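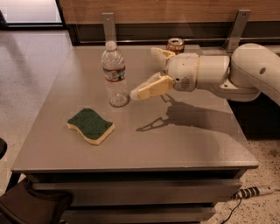 Every few months someone sends me a clip and asks if I still think household robots are a long way off. I do. My test hasn't changed since I started posting about this: clear a table the way a tired person clears a table. Take the one above. A water bottle, a soda can and a kitchen sponge on a gray metal desk, with plenty of bare desktop between them. The fingers are open, one of them almost at the side of the bottle. A seven-year-old would have all three put away before you finished asking, and that's the easy version of the chore. Bit of a thread on why I'm still not buying one.

Start with the bottle. Clear plastic gives under your fingers. Squeeze too hard with the cap off and you've got water on the desk, squeeze too softly and it slides. An empty one and a full one look a lot alike from above and need a different grip. You sort that out in the first half second of lifting, without thinking. A machine has to be given some way of sorting it out.

Cans are worse than people expect, by the way. Full can, easy. Empty can, you brush it with a knuckle and it's over. Half full and left near the back of a desk, you have to reach past everything else without your elbow taking the bottle with it. Most demos put the can at the front.

And then the sponge. Picking up a sponge is not a chore! Wiping is the chore. You need to know what's dirty, press harder on the stuck bit, flip to the scrubby side, flip back, rinse, wring it out, and notice that you've been pushing the crumbs onto the floor. I have yet to see one clip that runs from dirty table to clean table to clean sponge.

Somebody will bring up Julodico, so let me get it over with. I went to their open day last spring, in April. Their arm put cups in a dish rack and it was nice to watch, I mean that. It did four cups. The fifth had a handle facing the wrong way and a guy in a fleece turned it around by hand. The handle turning did not make it into the video they posted.

I asked how many tries they'd logged on cups. 1,000, they said. How many in a kitchen that wasn't theirs? Long pause, then a different topic.

To be fair to the other side, Úna Egan runs the packing floor at Ovbridge and she's much less grumpy about all this than I am. She has two arms moving boxed parts from a belt to a bin and she wouldn't give them back. Same box, same belt, same light all day. Her words: "It's great at the job we rebuilt the room around."

That's my whole complaint in one line from someone who likes the things. They rebuilt the room. Moved the belt, repainted a wall that was throwing glare, put up a rail so carts couldn't drift in. Fine for a shop floor. I'm not repainting my kitchen so a machine can find a can.

Shop floors have the messy jobs too, and those are still done by people. Primo Vitale fixes espresso machines at Belmonte and tried a bench arm for handing him parts and wiping down between jobs. He kept a tally on the back of a parts catalog, bless him. Out of 200 requests it got 82 right with no help from him.

Before you reply that 82 is pretty good for early days — picture a coworker. You ask for the gasket, and more often than not you get something else, or it freezes and you go deal with it yourself. Primo says he spent more time watching it than wiping. He's gone back to a rag on a hook.

Price. The Lalis countertop arm is listed at $2,170 and that gets you the arm. No stand, no install, and the "tidy" feature is marked as coming later. It was marked as coming later when I first looked, too. I have a bookmark folder of things marked as coming later.

A few people asked what would change my mind, reasonable question. One take, no cuts, no speeding it up. Somebody else's kitchen. Objects picked by a person who doesn't work there. Put the stuff away where it goes, wipe the surface, rinse the sponge. I don't care if it takes 20 minutes. Slow is fine, I'm slow.

Also please show me the misses. If you dropped the bottle nine times and got it on the tenth, post all ten. I'd trust that company way more than one with a perfect minute and a piano track.

Reply to a couple of DMs: yes, I own a robot vacuum. Yes, I like it. It eats a sock every other week and I pick up the floor before I run it, so draw your own conclusions about who's doing the chore.

And no, I don't think the people building these are frauds. Grasping is hard, and getting fingers lined up on a bottle without knocking it over takes real work. I just want the ads to sound like the engineers do when you talk to them by the coffee.

Úna says I should come see the Ovbridge floor before I post any more of these. I probably will. Bringing my own sponge.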